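Search this site Search Enter keyword Go
News
Flosine opens kitchen storage range to independent shops
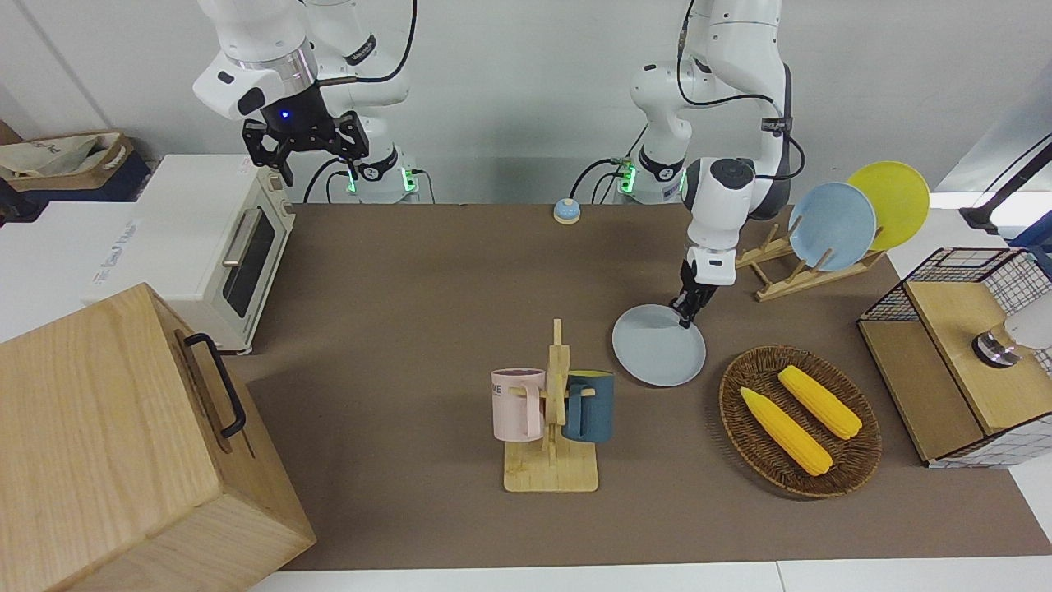

The wooden dish rack and mug tree, with plates, mugs and a wicker tray.

May 22, 2022
By Pacita Quiambao, Flosine press desk

Homeware supplier Flosine is making its Griltis range of kitchen storage available to independent shops for the first time. The range has been sold only through the company's own showroom in Padilla since January.

Griltis is made up of 11 pieces for keeping everyday crockery and food on the worktop or the kitchen table. The two best sellers so far are the dish rack and the mug tree, both in wood. Flosine sold 493 dish racks in the first weeks and has placed a second order with its workshop in Wudska.

The dish rack is made from light pine slats and holds plates upright, so they can be left to drain after washing up and then stay where they are until the next meal. The mug tree has a flat rectangular base and a single post with short pegs. Mugs hang by their handles, which frees a shelf in the cupboard.

An oval tray in dark brown woven rattan is also part of the range. It was designed for bread, but customers at the showroom have been buying it for fruit and vegetables that don't need to go in the fridge. Corn on the cob, onions and lemons all sit well in it, and it can go straight to the table.

Pacita Quiambao, who looks after the range at Flosine, said: "Most of the people who come in have a small kitchen and one good table. They want their plates and mugs where they can reach them. We kept the shapes simple and left the wood light, so a yellow plate or a pink mug can sit on it without looking out of place."

The plates and mugs are sold separately and can be bought one at a time. Plate colours include yellow and light blue. Mugs come in pale pink and dark teal-blue, among others. Flosine will replace single pieces for as long as a colour is in production, and shops can order mixed boxes.

Care is the same for all the wooden pieces. They should be wiped with a damp cloth and left to dry standing up, and should not be put in the dishwasher. The rattan tray can be brushed clean or wiped. A care card is packed with each item.

Shops placing a first order can choose any pieces from the range, with a minimum of 2 of each. Orders are sent out from Wudska and unsold stock in its original packing can be returned within 90 days. Display stands are not supplied, but the showroom team can advise on laying out a table or a window.

The full range is on show in Padilla, where trade buyers can handle the pieces before ordering. Visits should be booked ahead with the press desk, which will also send out price lists and loan samples on request.

Ends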